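Tabletop scene specification

A tabletop scene specification is a written set of rules for building the simulated workspaces in which robot arms are trained and tested on handling tasks. It states what may stand on the work surface, how objects are placed, how light and surface patterns are varied, and what has to be recorded so that another group can build the same scene again. Specifications of this kind are used mainly for kitchen and household tasks, where a fixed arm picks up, moves or puts down everyday objects on a counter or table.

Background

Early simulated test scenes were often made by hand, one at a time, and kept by the people who made them. Results from different groups were hard to compare. A success rate reported on a plain gray table with one cube said little about how the same controller would do on a patterned surface with several objects close together. Covadonga Nieto and Ezequiel Barrios described the problem in a set of working notes that later became the Plakondale guidelines. The notes asked for two things: that every scene be produced from a stored description, and that the description be published with the results.

The Plakondale guidelines were followed by the Cordero profile, which covers kitchen counters only and is stricter about spacing between objects. The two agree on most points. Where they differ, a test report is expected to name the one it follows.

Scene contents

Under the Plakondale guidelines a scene has a support surface, a robot, one or more target objects and a number of distractors. Distractors are objects that play no part in the task. They may be unrelated to the room being modeled, so a toy or a garden item can be placed on a kitchen counter. Large appliances count as fixtures and may take up part of the surface, provided that the arm can still reach the target.

Objects must be at their true scale. They may lie on their side if they would come to rest that way under normal gravity. No object may overlap another at the start of a run, and the gripper must begin clear of all contact.

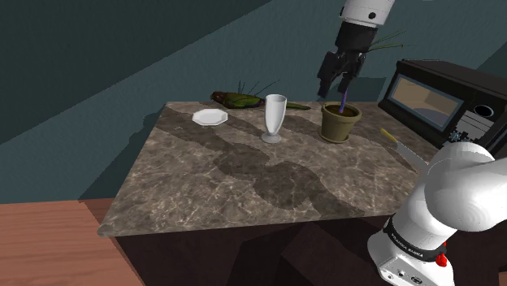

Surface patterns are treated separately from objects. Stone, wood and plain finishes are all allowed, and strong patterns are encouraged in test scenes, as vision systems can mistake a dark band or vein for the edge of an object. Wall color and shadows are varied in the same way. The Cordero profile requires that the target be visible from at least one camera at the start of the run. Partial hiding of distractors is allowed, including by the arm itself.

Sharp and fragile objects

Knives, glassware and thin ceramics are permitted in simulation, where they can do no harm. The guidelines nonetheless ask that contact with them be logged. A controller that brushes against a blade or knocks over a glass on its way to the target may be scored as successful on the task alone, and the log shows whether it would be acceptable on real hardware.

Number of runs

A full test under the Cordero profile consists of 500 runs, with object positions drawn again for each run. Training sets have no upper limit, but a set of fewer than 1000 scenes has to be marked as small. Each run has a time limit of 20 seconds. Runs that end early through a fault in the simulator are repeated with the same seed and reported separately.

Records

The scene record lists the random seed, the simulator version, the robot model, the camera positions and the name and pose of every object. The Nalau format, drawn up by Tihomir Kneževič, is the usual way of storing it. Error code 601 in that format means that an object named in the record could not be found in the library.

Criticism

Grażyna Chmielewska has argued that random placement gives layouts no household would have, and that tests should include scenes arranged by people. An optional annex on arranged scenes was added to the Cordero profile in response.

See also

Domain randomization
Grasp planning
Robot simulator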